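Walk-through checklist, bay 4, sandal sorting table. Tue 8 May. Second visit since January, same form, comments added under each item where a tick alone would have let people off too easily.
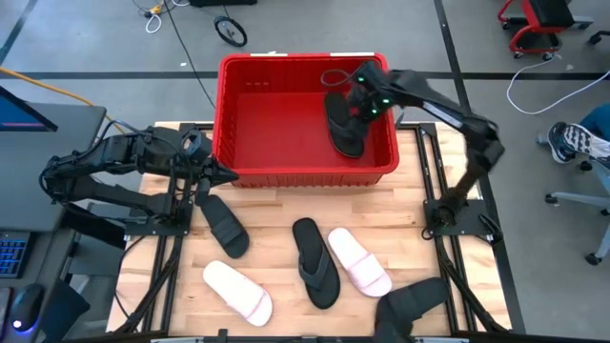 The Nekville site got a clean sheet on the last round and I didn't believe it then. A form with every box ticked and no comments usually means someone filled it in at a desk. I have used the Wilent form again because that's what we are told to use, but several of its questions are badly put and I say so where it matters.

Marks: OK, FIX, or ASK (nobody present could give me a straight answer).

## 1. Table and work surface

- [x] **Surface sound, no splinters or raised edges.** OK. Light wood, and I ran a gloved hand along it. The form wants "surface in good condition," which could mean anything.
- [x] **Rails tight at the corners.** OK. Black aluminum extrusion all the way. I pushed on it from two sides and it held. Whether it holds after a month of people leaning on it is another question.
- [ ] **Surface kept clear of items not being sorted.** ASK. Only sandals on it when I looked. I was told it is "always like that." It was also the morning of an announced inspection.

## 2. Bin

- [x] **Bin free of cracks, rim smooth.** OK. Large red plastic, ribbed walls, open top. No sharp spots on the rim.
- [ ] **Bin fixed or marked so it goes back to the same place.** FIX. It stands toward the far edge of the table with no mark that I could find. The reply was that everybody knows where it goes. Put tape down.
- [ ] **Fill limit shown.** FIX. The work sheet says 25 pairs to a bin. I would like to see somebody get 25 pairs in there and still lift it safely. The sheet was written for the Van Loon bins, and no one has checked it against this one.
- [ ] **Bin label matches the batch sheet.** ASK. Batch 1526 on the sheet. I asked to see the matching label and was offered the sheet a second time.

## 3. Sandals

- [x] **Straps checked before sorting.** OK, with doubts. There is a signature for it. The signature is the same pen and the same slant for the whole week.
- [ ] **Styles kept apart.** FIX. Flip-flops with a thong strap and slides with a wide strap are on the same table, in black, white and pale pink. If the bin is meant for mixed styles, the sheet should say so. If it isn't, then the sorting is being done later by somebody else and this step is for show.
- [ ] **Pairs kept together.** FIX. Sandals lie loose at all angles. The Jinditz returns desk logged 126 odd pairs and blames the packers. The packers blame the desk. I'd start by looking at how the sandals go onto the table.
- [ ] **Nothing resting at the table edge.** FIX. A black slide was lying right at the near side. A sandal on the floor is a small thing until somebody steps on it while carrying a full bin.

## 4. Floor and walkways

- [x] **Concrete clean and level.** OK. Gray, no holes, no loose patches near the table.
- [ ] **Cables off the floor or covered.** FIX, and the one item here I would not sign off under any pressure. White and yellow cables in a tangle on the ground beyond the table, an orange one stretched across the floor near them, and another white one curving along beside the cart. The January sheet says "cables managed." By whom?
- [ ] **Floor lines have a stated meaning.** ASK. A black line crosses the concrete behind the bin. I got two answers: walkway edge, and left over from an old layout. A line with two meanings should be taken up or repainted.
- [ ] **Carts parked with wheels locked.** ASK. The red and black cart was standing out past the table. The form has one box for "cart OK" and doesn't mention brakes. Add a line for them.

## 5. Paperwork

- [x] **Previous checklist available.** OK. It was found in under a minute, which I'll give them.
- [ ] **Previous findings closed.** Can't be marked. There were no previous findings, and I have already said what I think of that.
- [ ] **Form fit for use.** FIX. Wilent should split the floor section in two and drop the question about "general tidiness."

## Result

Not passed. Cables first, before the next shift uses the bay. Then tape for the bin position and a fill limit worked out with this bin. The style and pairing questions can wait for the packing lead, but I want the answer in writing on the batch sheet.

Next visit will not be announced. Leave this copy in the bay folder and don't tick anything on my behalf.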